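Teaching Morna to put things on a plate

By Finbarr Doherty
December
4 minute read
Print this page | E-mail this to a friend

I have spent most of this month standing behind a robot and moving its hands for it. The robot is called Morna. The work is for Wellia, who want a machine that can lay and clear a table in a small canteen, and my part is to show it how, over and over, by remote control.

I wear a pair of gloves and a headset. When I bend a finger, Morna bends a finger. When I turn my head, the view turns, with a short delay that I stopped noticing after the first week. Everything the hands do is recorded along with what the head sees, and one goes with the other in the file. We call each go a take. A take starts with both hands up and clear of the table and ends the same way.

By Monday we had 3682 takes on the disk. Of those, almost 400 had to be thrown out. Most of the bad ones were my fault. I would reach too early, before the recording had settled, or I would change my mind halfway and go back for a better grip. Conneely, who looks after the training side, doesn't want those. He says a change of mind looks like part of the job to the machine, and it will learn to dither.

The plate task is the one I have found hardest. A cup has sides, and you can close a hand on it without much thought. A plate is low and wide and the rim gives you very little to hold. With my own hands I would slide it to the edge of the table and get my thumb on top and fingers under. I tried that with Morna and it did work, but it was slow, and the plate went over the edge twice. We now go in from the side with the left hand and use the right to steady.

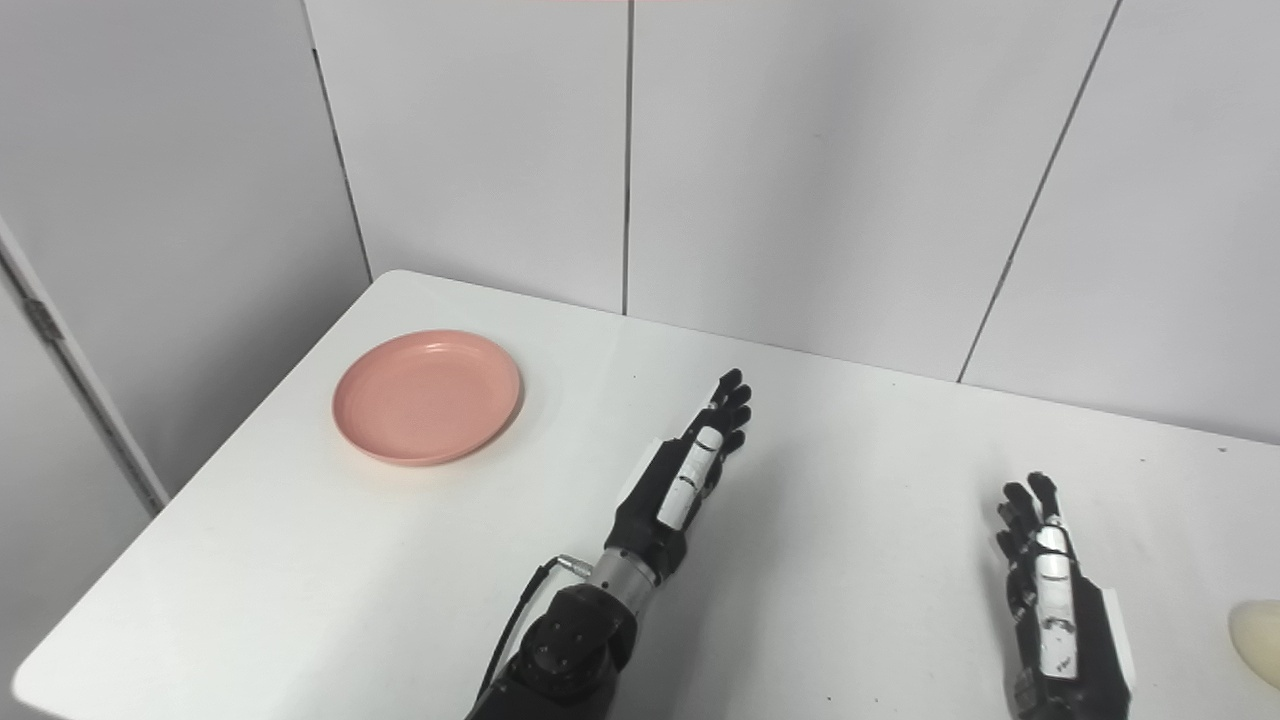

Page 2

The start position matters more than I expected. If the hands are always in the same place, the robot gets good at starting from that place and poor at starting from anywhere else. So I shift them a bit each time, and the plate as well. Sometimes it is well over to the left, sometimes close in. I used to do this by feel and found I had favourite spots, so Conneely wrote a small program that tells me where to put things. It is dull to follow but the results are better.

The pink plate is easy to pick out against a white table. A white plate is harder for me through the headset, as I lose the rim. I have asked for more of the white ones in the new year, because a canteen will have white plates.

A few notes for anyone doing the same work:

Rest your arms. I do twenty minutes and then stop for ten. After half an hour my shoulders drop and the hands start to drift down towards the table without my knowing.

Keep your fingers slightly open on the way in. The gloves read a loose hand better than a flat one.

Go at the speed you would like the robot to go. I was creeping at first, to be careful, and the first model we trained crept too. Take 1662 is where I began to move at a normal pace and you can tell from the recordings.

Don't talk to people during a take. I turn my head when I talk, and the view goes with me.

I also had a go on the Cundum rig, where you take hold of the arm itself and push it through the movement by hand. I liked the feel of it. You know at once when you have touched something, and through the gloves I have to judge that by eye. The trouble is that you can only guide one arm well at a time, and the plate job wants two.

We are aiming for 3940 good takes before the break. After that Conneely will train on the lot and we will see whether Morna can manage a plate with me out of the gloves. The last model got its fingers to the rim most times and then pushed the plate away from itself, so there is still some way to go. I'm back in tomorrow at nine for the bowls.

Print this page | E-mail this to a friend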